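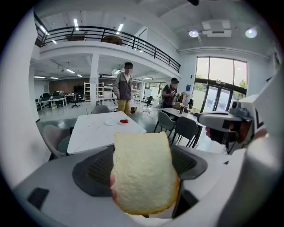 5 minute read

May, by Ffion Landeg

Scoring the Long Weekend: Notes on the Sisholm Team Duals

The Sisholm Team Duals concluded this month after two days of competition. I attended in my usual capacity as head table supervisor, and I wish to set down a number of observations while the paperwork is still on my desk. The views expressed are my own and do not represent the position of the tournament or any participating school.

The event brought together high school wrestling programs from across the district in a dual meet format. Readers more accustomed to individual brackets should bear in mind that a dual meet is decided on team points. A wrestler who loses by a narrow decision gives up three points, while a wrestler who is pinned gives up six. The difference has settled a great many duals, and it settled the final of this one.

Attendance over the two days came to 1,104, as recorded at the main entrance. Coaches, athletes and table workers enter by the side door and are not included in that figure.

The final

Jarman and Nistus met in the final for the second year in succession. Jarman had the stronger lower weights and took an early lead, as most of the coaches present had expected. Nistus won four of the next five bouts, including a fall at 157 pounds with eleven seconds left in the first period.

The dual was decided at heavyweight. Jarman held a lead of five points going into the bout, which meant that Nistus could win the title only by fall, forfeit or disqualification. The Jarman heavyweight, a junior in his first varsity season, was behind from the opening takedown and spent most of the second period on the bottom. He was turned once and fought off his back before the count was complete. He lost the bout by major decision. That result gave Nistus four points, and Jarman retained the team title by a single point.

I mention the bout at some length for the benefit of younger wrestlers. The local results page will list it as a loss. His teammates met him at the edge of the mat all the same, and his coach shook his hand before shaking anyone else's.

Nistus deserves recognition as well. The program had 17 athletes on its roster this season, and entered the tournament without its regular starter at 132 pounds. Its coaching staff moved two wrestlers up a weight class and accepted less favorable matchups in order to fill the lineup. Only one forfeit was recorded against the team all weekend.

The Zellunel program

Zellunel finished in sixth place. This was the school's first appearance at the Duals, and its lineup included several athletes who had not wrestled before the autumn. The team won its opening meet, lost the following two, and then won a placement dual that went to criteria after the team scores finished level.

A dual decided on criteria requires the scoring table to work through the tiebreakers in strict order. Both coaches are entitled to observe this process, and both did so. The first point of comparison was unsportsmanlike conduct, for which neither team had been penalized. The second was the number of bouts won, including forfeits, and Zellunel led by one. The referee was informed, the additional team point was awarded, and the result was announced. The matter took less than four minutes. I should like to thank both coaches for their patience and for keeping their athletes seated in the meantime.

Procedures at the table

Three matters arose at the scoring table that I intend to raise before next season.

The first concerns the coin toss. On two occasions the result of the toss was not communicated to the table before the first bout, and the scorer was left to establish which team had the choice of position by asking the bench. The captains' toss should be reported to the head scorer by the referee in person. A line has been provided on the score sheet for this purpose for many years.

The second concerns injury time. Our table keeps a separate stopwatch for each wrestler. On Mat 2 the two watches were of the same color and were placed side by side, and on one occasion the wrong watch was started. The error was noticed immediately by the assistant timer and corrected before wrestling resumed. Separate colors will be used in future, and each watch will remain on the side of the table nearest the corresponding wrestler's bench.

The third concerns weigh-in sheets. Four schools submitted sheets by hand with corrections written over the original figures. A corrected weight should be struck through once, rewritten beside the original, and initialed. I recognize that weigh-ins begin at 6:30 in the morning and that coaches have many demands on their attention at that hour. The sheet is nevertheless the only record we hold if a lineup is questioned.

The schedule

The tournament ran 30 minutes behind schedule by the close of the first day. Most of the delay was incurred during the second round, when one meet included five bouts that went the full six minutes and two that required overtime. I do not regard this as a fault in the schedule. Some allowance for close wrestling ought to be built into the afternoon, and I have suggested a longer interval between the second and third rounds. The present interval allows enough time to clean the mats but leaves very little for athletes to eat.

The second day began promptly at nine o'clock and finished within ten minutes of its published time.

Acknowledgments

The referees worked long sessions and were consistent throughout. The athletic trainers attended to every call without delay, and I am pleased to report that no athlete required transport from the venue. My fellow table workers, several of whom were students keeping a scorebook for the first time, produced sheets that were legible and complete.

Readers who wish to learn table work are welcome to write to me. A scoring clinic will be held before the season opens, and no previous experience is required. Those attending should bring a pencil and a current copy of the rule book. I will post the date on this page when the venue has confirmed it.

Contact: use the message form | © Ffion Landeg, all rights reserved | Back to top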